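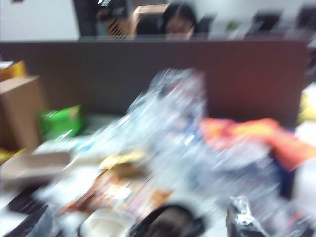 Clearing packaging off a shared desk

Allow 56 minutes for a desk that has not been sorted for a while. You will need a marker pen, a pair of scissors, a roll of tape and 4 bags or crates.

1. Clear a patch of floor next to the desk. Everything comes off the desk first and gets sorted down there.

2. Start with the clear plastic. It takes up the most room and hides small parts. Shake out each piece over the desk, press it flat and put it in the first bag. Crumpled film springs back, so tie the bag when it is half full and push the air out.

3. Open every cardboard box, including the ones that look empty. Take out delivery notes and put them to one side. Slit the tape along the bottom and fold the box flat. Keep one or two sturdy boxes for returns and write RETURNS on the side.

4. Put unopened cartons and packets together in a crate. Do not open them to see what is inside. Check the label against the order list. At our Sustham office the list is kept by Drahomíra Murín, and anything without an order number goes to her.

5. Sort the loose items: cables, fixings, instructions, everything else. Instructions stay with the thing they belong to, held on with a bit of tape.

6. Wipe the desk and the lower part of the partition, where dust gathers behind boxes.

7. Put back only what is used every day. Leave the strip along the partition clear so that plugs can be reached.

Flat card goes to the cage in room 551. Film is collected separately and must not go in with the card. Polystyrene goes in general waste for now, until the new contract starts in April.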